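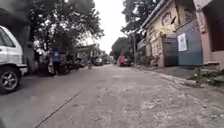 Figure 1. Concrete residential street with vehicles parked on both sides, overcast sky.

Prudis: Gathering Street Examples for a Small Delivery Vehicle
Final project report
Submitted by Siwan Gittins, 5/23/25

Summary

This report describes the collection and labelling of street images for Prudis, a learning system intended to tell a slow-moving delivery vehicle which parts of a road it may use. The vehicle, known in the department as Owen, is built on a wheeled base supplied by Zorkska. It was designed for smooth paths and performs poorly on older residential streets. The purpose of the project was to provide examples of such streets, with labels of a known quality, and to report how the first trained version behaved when given them.

1. Background

The system used before this project had been trained on images of marked roads with kerbs on both sides. In the older districts of Steterport few streets are of this kind. Many have no pavement and no painted lines, and the same strip of concrete is used by cars, motorcycles and people on foot. When the earlier system was given images from these districts, it made two kinds of error. It treated cracks and joints in the concrete as the edge of the road, and it treated the ground in front of gates as part of the lane.

The second error is the more serious. A gate may open at any time, and a vehicle which passes close to it is badly placed to stop. The supervisor's original brief asked only for a larger number of images. After the first review it was agreed that the choice of streets and the rules for labelling deserved equal attention.

2. Collection

Images were gathered in January and again in the spring term. Streets were selected from a map of the district and each was placed in one of 4 groups: smooth surface with kerbs, smooth surface without kerbs, worn surface with kerbs, and worn surface without kerbs. From each group 100 images were kept for labelling. Images were kept at least 30 metres apart along the same street, as closer ones proved nearly identical and added little to the training.

No attempt was made to clear a street or to wait until it was empty. Parked vehicles and people going about their day are part of what Owen will meet, and a collection without them would have repeated the weakness of the earlier one. Faces and number plates which could be read were blurred before the images were stored on the department's server, and the unblurred copies were deleted at the end of each working day.

Weather was recorded for every image. The collection contains more cloudy days than sunny ones. Even light is convenient for labelling, but it means that hard shadows on open concrete are under-represented. Shade under trees is better covered.

3. Labels

Each image was labelled by hand with 5 classes: usable surface, surface damage, boundary, obstacle, and person. Two students labelled every image separately and differences were settled at a weekly meeting. The written rules reached their third version by the end of the project and are attached as Appendix A. The points which caused most discussion are set out below.

Surface damage. A crack that a wheel can cross is labelled as damage but remains within the usable surface. In Figure 1 a long, thin, dark line runs diagonally across the concrete from the near left. It may be a crack or a seam. The labellers were asked to give both the same class, as the distinction could seldom be made from an image and has no bearing on where the vehicle may go. The lighter patches of chipped concrete in the same image were also labelled as damage.

Boundary. Where a kerb exists, the boundary is drawn at its foot on the side of the road. The low kerb beneath the gates on the right of Figure 1 was drawn in this way, and the line was carried on past the weeds and rubble at the near right. The first version of the rules had allowed plants to be labelled as usable surface if they appeared low enough to drive over. This was withdrawn, as the height of plants was judged differently by the two labellers in nearly every case.

Obstacle. All parked vehicles are obstacles, whatever their distance. The red vehicle farther along the right-hand side of Figure 1 was straightforward. The motorcycles on the left, which are partly hidden in shade, were missed by one labeller on the first pass and added at the meeting. Similar omissions were found in other images with heavy tree cover, and the rules now require the brightness of the screen to be raised before any shaded area is passed as complete.

Person. A person is labelled even when small or unclear. The distant pedestrian near the middle of the street in Figure 1 occupies very little of the image but carries the same class as the nearer person in the blue shirt at the roadside. It was suggested that far-off figures might be left out, given the low speed of the vehicle. The supervisor decided against this, and the report follows that decision.

4. Results

Prudis was trained on the labelled images, with a share from each group held back for testing. On the held-back images the new version no longer confused seams with road edges on streets with kerbs. On worn streets without kerbs the confusion was reduced but still occurred, chiefly where a joint lay parallel to the direction of travel.

The handling of gates improved in all groups. The system now places the boundary at the foot of the kerb or, where there is none, a short distance in front of the gate. Results for people in deep shade were disappointing. The number of such examples is small and the author does not consider that any firm statement can be made from them.

No trial on the vehicle itself was carried out within the period of the project. Permission for a trial on a closed street in Steterport has been requested through the department.

5. Further work

The next collection should include strong sunlight and streets after rain, neither of which is properly covered. More examples of people under trees are needed before the person class is relied upon. It is also recommended that the labelling rules be tested by students who took no part in writing them.

The images, labels and Appendix A have been handed to the department and may be requested through the project office.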